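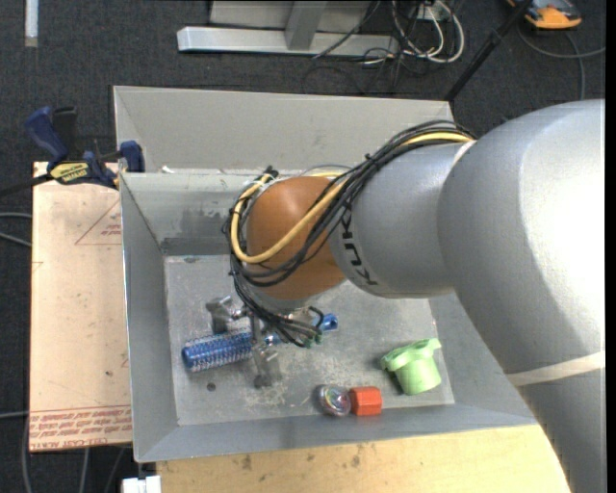
What's the best way to get old hair and product gunk out of a round brush?

Posted in Home & Cleaning > Bathroom
brackenhill

I have a blue round hairbrush, the plastic kind with bristles all the way around the barrel and a hole in the end of the handle for hanging it up. I've had it for years and use it most mornings with a blow dryer. It's gotten to the point where there's a gray fuzz packed down between the rows and a sticky film on the barrel itself from hairspray and a leave-in cream.

I pull the loose hair out by hand every week or two, but with a round brush it winds itself on so tight that I only get the top layer. With my old flat paddle brush I could drag a comb through and the whole mat came off in one piece. That doesn't work on this one. I tried tweezers and gave up after one row.

Things I'd like to know:

Can I soak the whole thing, or will water get inside the barrel and stay there?
Is dish soap enough for the hairspray film or do I need something stronger?
Can it go in the dishwasher? My sister says she does hers on the top rack. I'm not sure I want it in there with the plates.
How often are you supposed to do this?

I know I could buy a new one, but this one is the right size for my hair and I can't find the same one in the store anymore. The Pleltex one I bought as a replacement has a barrel that's too fat and the bristles are so stiff they hurt.

Tullio Mazza
Marked as helpful by 80 people

I cut hair for a living and clean a lot of these. Do it in two stages, dry first and then wet. If you wet it with the hair still in, the fuzz turns into felt and is much harder to get out.

Dry stage. Take a pair of small pointed scissors, nail scissors are fine, and slide one blade under the wound hair, flat against the barrel, between two rows of bristles. Snip along the length of the barrel from one end to the other. Turn the brush halfway around and do it again on the other side. Now the hair is in short pieces instead of one long coil. Take the tail end of a rat-tail comb and lift it out, working from the middle toward the ends. Most of it comes up in strips. Go slowly so you don't cut any bristles. If you do lose one or two it won't affect how the brush works.

For the gray fuzz that's left, use an old toothbrush, dry, and flick along the rows instead of across them. Do this over the trash can. The fuzz is mostly dust, skin and lint, and it goes everywhere.

Wet stage. Fill the sink with a couple of inches of warm water, not hot. Add a squirt of dish soap or a clarifying shampoo. I prefer shampoo for hairspray because it's made for that. Check the barrel before you put it in:

If it's solid plastic with no openings, you can lay the whole brush in the water for ten minutes.
If it's vented, or there's a seam where the barrel meets the handle, don't leave it under. Dip the head, swish it, take it out, and repeat.
If any part is wood or has a cushion pad, don't soak it at all. Use the toothbrush and soapy water and wipe it down.

Then scrub along the rows with the toothbrush. If the film is still tacky, mix a spoonful of baking soda into the water and go over it once more. Rinse under the tap with the bristles pointing down. Shake it hard over the tub.

To dry it, lay it on a towel and roll it a quarter turn every so often. A lot of people hang it up right away by the hole, which lets water run down toward the seam or into the handle, depending on which end is up. I'd leave it flat overnight and hang it once it's dry.

On the dishwasher: I wouldn't. The drying heat can soften the plastic and the bristles come out bent. Maybe your sister has one that stands up to it, but you said you can't replace yours.

How often: pull the hair out once a week, wash it once a month. If you use a lot of product, every two weeks.

keelboat_annie
Marked as helpful by 14 people

Agree with snipping first. I'd add that a seam ripper from a sewing kit works better than scissors for me – the little ball on the tip keeps it from scratching the barrel and it fits between tight rows. Mine is a Clalten and cost next to nothing.

I have a two-year-old and the brush also gets used on dolls, so there's doll hair in it too. That stuff is nylon and doesn't break like real hair does. You have to cut it in more places or it just tightens up when you pull.

For the sticky film I used rubbing alcohol on a cotton ball. It took off the hairspray in about five minutes. Try it on the end of the handle first, since on some shiny plastics it leaves a dull patch.

dobbs400

just run it under the shower when you're in there. never had a problem

brackenhill

Thanks all. I did the scissors and the rat-tail comb last night and got out a wad the size of a golf ball. The barrel is one solid piece as far as I can tell, so I soaked it with shampoo for ten minutes and the water went gray. One round of baking soda after that and the film is gone except for a bit right up by the handle. I'll try the alcohol on that part.

It's lying on a towel now. Two bristles came out and I can't tell where from.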